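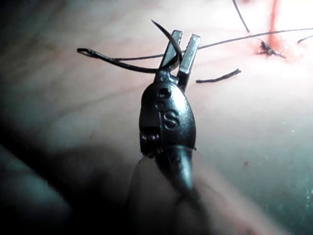
Budget the small stuff first. That's my number one tip if you're planning a practice bench for robotic suturing, and I learned it the expensive way. Everybody shops for the arms and the instruments (guilty!) and then forgets that thread gets used up fast. You tie a knot, you snip, and there's a short cut piece lying beside the jaws that you'll never use again. My first order from Trerkulano was 64 sutures and I thought I was set until fall. Ha! They were gone by June.

So here's how I plan a bench these days:

1. Write down the sessions before you write down the gear. Ten a month eats a very different pile of supplies than two.

2. Price needle drivers per use, with the sticker price second. Ask the seller how many uses you get and do the division yourself — I keep mine on an index card taped inside the cabinet door.
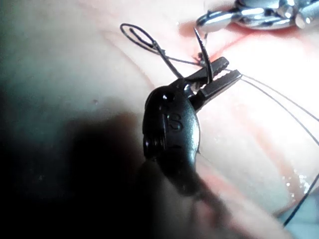 3. Give practice surfaces their own line. I put down $177 a quarter and move whatever's left into thread. Bastberg and Economou both gave me a better price once I asked for a standing order, so ask!

4. Keep $400 back for the dull things: drapes, wipes, a decent lamp, bins with lids that really shut.

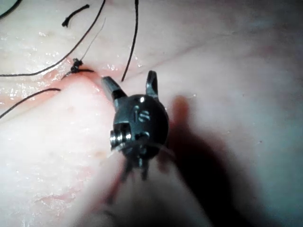 Bench & Budget Tips, No. 10

Now for storage. Label your shelves by what runs out first, thread at eye level, and stick a reorder card in front of the last two boxes. When the card shows, you order. I got my bins from Grisix and they stack nicely, though I'd go a size bigger next time.
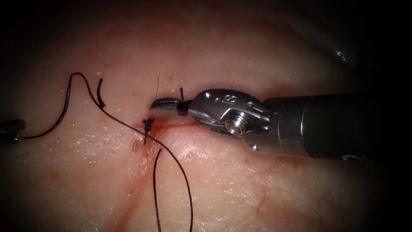
And leave a little room on the top shelf for the stuff you haven't thought of yet, plus a folder for receipts and warranty papers. Mine lived in a shoebox for nearly a year and I still can't find the one for the lamp.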